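Vaga: redator(a) de marca para clientes que preferiam não ter marca

A Fikdale é um estúdio de branding com duas salas, uma delas com janela. Trabalhamos para escritórios de contabilidade, peritos avaliadores, consultoras de engenharia e outras pessoas sérias que nos procuram quando descobrem que o site delas diz exatamente o mesmo que o do concorrente do andar de cima. Às vezes com a mesma fotografia do aperto de mão.

Procuramos alguém que escreva. Bem, de preferência, e em português, o que elimina mais candidatos do que seria de esperar.

O que vai fazer

Vai escrever textos para sites, brochuras, relatórios anuais e guiões de vídeo institucional. Vai entrevistar sócios de empresas que respondem a tudo com «excelência» e «proximidade», e continuar a perguntar até que um deles conte a história do cliente que apareceu com as faturas num saco de compras. Essa história é o texto. O resto é papel timbrado.

O primeiro projeto já está à espera: o relatório anual da Oderis, consultora atuarial. São 70 páginas, das quais os nossos clientes gostariam que alguém lesse pelo menos a introdução. Depois vem a mudança de nome da Sandhu, que anda nisto há tanto tempo que o logótipo provisório já tem admiradores na casa.

Vai também apresentar o seu trabalho em reuniões. Não enviamos redatores escondidos atrás do designer. Se a frase é sua, é a si que cabe defendê-la quando o diretor financeiro quiser acrescentar-lhe «soluções integradas».
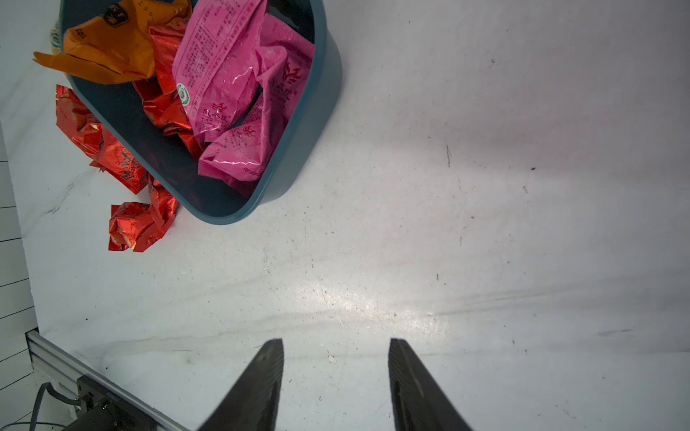
Quem procuramos

Alguém com experiência em agência, estúdio ou departamento de comunicação, e com pelo menos um trabalho de que ainda se orgulhe. Não pedimos curso específico. Temos na equipa um ex-notário e uma bióloga, e as melhores manchetes do ano passado vieram da bióloga.

É preciso saber ler um balanço sem adormecer, ou adormecer com discrição. É preciso aceitar cortes: um texto nosso perde cerca de 40 por cento entre a primeira versão e a última, e quase sempre fica melhor. Inglês escrito a um nível que permita rever uma tradução e perceber onde ela correu mal.

Conhecer o Ernero, o nosso sistema interno de gestão de projetos, é impossível para quem vem de fora e difícil para quem cá está. Damos formação.

O que não precisa de ter

Paixão por marcas. Mentalidade de dono. Resiliência, no sentido em que os anúncios usam a palavra. Também dispensamos o ninja, o guru e qualquer pessoa que se apresente como contador de histórias antes de ter contado alguma.

O que oferecemos

Contrato sem termo depois do período experimental, salário indicado na primeira conversa (por nós, sem jogos de adivinhação) e horário que acaba quando acaba. Trabalho remoto em 2 dias por semana, à escolha, desde que a escolha não mude todas as manhãs. Orçamento anual para livros, cursos ou conferências — já houve quem o gastasse todo em dicionários, e foi aprovado.

Temos café decente. Não temos mesa de matraquilhos. Houve uma votação e ganharam as cadeiras novas.

Como se candidatar

Envie-nos, num único documento:

Dois textos seus já publicados, com uma linha a explicar para quem foram escritos e o que o cliente queria inicialmente.

Um parágrafo a apresentar uma empresa de auditoria imaginária sem usar as palavras «rigor», «confiança», «parceiro» ou «valor». Sabemos que custa. É mais ou menos o emprego.

O currículo, na extensão que entender. Dispensamos a fotografia e as barrinhas que indicam 80 por cento de Photoshop.

As candidaturas são lidas por Yogesh Tyagi, diretor de redação, que lê tudo até ao fim e responde a toda a gente, embora nem sempre depressa. Cartas dirigidas a «Exmos. Senhores» são aceites, mas ele repara.

Recebemos candidaturas até ao fim de maio. As entrevistas são na sala com janela, e o início de funções combina-se com quem for escolhido. Dúvidas sobre a vaga podem ser enviadas pelo formulário de contacto do site, com «Redação» no assunto.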